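We have had the use of the back bay at the Wumutbridge workshop since the start of the month, and I have been meaning to write something down before I forget the order we did things in. I'm told I forgot to finish the last three posts as well, so apologies to anyone still waiting to hear how the drawer runners went (fine, in the end, though one of them squeaks).

The plan, for those who haven't been following along, is a pair of grippers that a person can hold and work by hand, one in each fist, so that we can try out a job ourselves before asking a motor to do it. It began as a kitchen table project at my place in Urkdale and outgrew the kitchen table very quickly, and then outgrew the patience of everyone who wanted to eat dinner on it. Nuno Patrício came over one evening to borrow a soldering iron and stayed until gone eleven arguing about finger pads, and that was that, there were two of us.

The fingers have been the long part of it. I must have cut 30 pads by now, in every kind of rubbery stuff I could scrounge, and most of them are in a biscuit tin under the bench. Too soft and they fold over when you squeeze. Too hard and whatever you've picked up spins round like a propeller and lands on your foot. What you want is something in between with a bit of tooth to it, and a shape that meets the work evenly on both sides, and I do love the moment when you close your hand and feel it take hold properly for the first time!

Flat things are a different matter altogether. A block is easy, a mug is mostly easy, but give me a wide white panel and I'm all thumbs, so that's what we've been spending our evenings on.
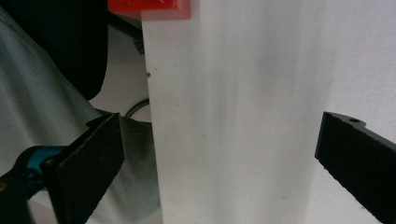 One gripper to a hand for the big board:
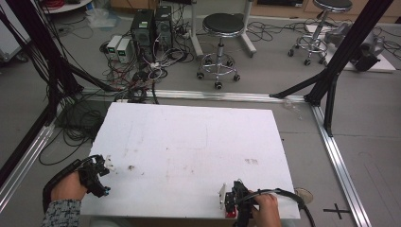
Nuno Patrício reckons I fuss far too much over the pads, and that the trouble with any big flat sheet is in the wrists: get the two hands working at the same angle, he keeps telling me, and you could do it with a pair of clothes pegs. He'd leave the fingers exactly as they are for a month and spend the time practising. I have promised to think about it, and I did, for most of the bus ride home, and I still want to try one more pad (the Skavitz offcuts arrived and it would be a shame not to).

He does have a point about practice, mind you. I've started keeping a tally in the back of my notebook, and it stands at 192 tries, of which 86 were good enough that I'd have been happy for someone to be watching. The rest were a mixture of slips, crooked lifts and me catching my sleeve on something. I get noticeably worse after a couple of hours, so now I stop for tea whether I feel like it or not.

Next job is the cabling, which I've been putting off because I find it dull, and after that Pacheco, our name for the motorised version, gets its shoulder joint back. I'd like a bit less play in it this time. If anyone reading has a decent way of keeping a cable from dragging on your wrist when you turn your hand over, please do leave a comment, I've tried tape and I've tried elastic and I'm not proud of either.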